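Print
E-mail

Rosângela Sampaio has been making soup for strangers for six years, and she would like it known that she doesn't much care for soup.

"It's what you eat when you've given up on lunch," she says, ladling out leek and barley at her counter in Prudville. "But people kept asking for it, and I had a rent to pay."

The counter is called Vonasura, after nothing she will admit to. It seats very few and closes at three, or when the pot is empty, and in February the pot is empty by one. Her record for a single month is 598 bowls. She sounds mildly insulted by it.

Her stock takes most of the night. Onions go in with their skins on, then celery, peppercorns and whatever parmesan rind is lurking in the fridge. No carrots. "Carrots make everything taste of school." 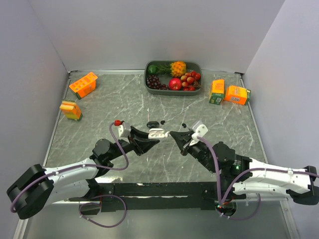
Can you freeze barley soup?

Freeze the broth and vegetables on their own, then cook fresh barley when you reheat it. Left in, the grains drink the lot and you end up with a brick.

Her only employee, Yichen Han, takes a softer line on carrots and has been known to smuggle one in. "She's never noticed," he says, at a volume that suggests she has now.

Sampaio lets that pass and moves on to salt, on which she could talk until closing. Most home cooks add it at the end, in a panic. She wants a pinch with the onions, another with the leeks, and then hands off until the bowl.

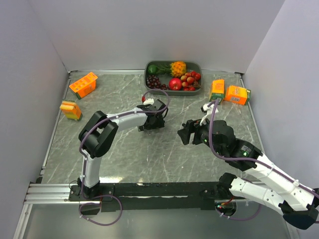

Fruit in a tray, with orange cartons on the table.

And what does she eat at home? "Toast," she says. "With the telly on."

Print
E-mail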